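Nositz 3 Phone FAQ
Last updated November 2018

When does the Nositz 3 go on sale?
The phone has been on sale at Canura stores and on the Nositz website since September. Stock of the gray version is limited, and orders for it may take longer to ship.

What comes in the box?
The phone, a wall charger, a USB-C cable and a pin for the SIM tray. Headphones and a case are sold separately.
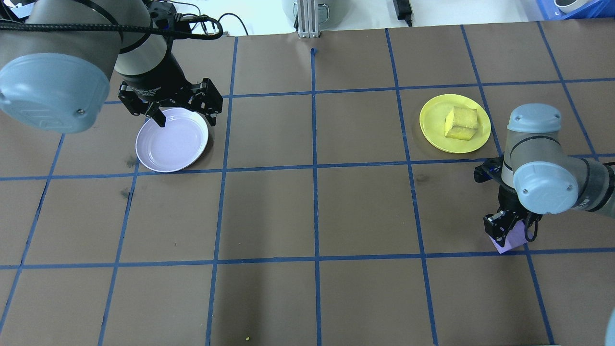

Does it support wireless charging?
Yes, with any standard charging pad. Lay the phone flat, with its center over the center of the pad. If charging starts and stops, the phone is probably off center. A strip of tape on the table, like the blue tape used to mark out squares on the brown tabletop, will show you where to put the pad back each time. Metal cases must come off first.

How long does the battery last?
The standby time is 29 hours with both SIM cards active. Turning off the second SIM helps, and so does lowering the screen brightness.

Can I use two SIM cards and a memory card together?
No. The second slot takes either a SIM or a memory card – not both.
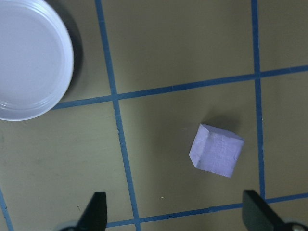
Work surface with blue tape lines.

Is the phone waterproof?
It resists splashes only. Do not use it in the shower or the pool. Water damage is not covered by the warranty.

Will my Nositz 2 case fit?
No. The camera sits lower on the new model, and the buttons have moved. Marchetti makes a case for each phone, so check the label before you order.

Who handles repairs?
Nirstead handles all warranty repairs. Back up your photos and remove your SIM card before you send the phone in – the repair shop may need to erase it.

Page maintained by Sveva Serra, Customer Support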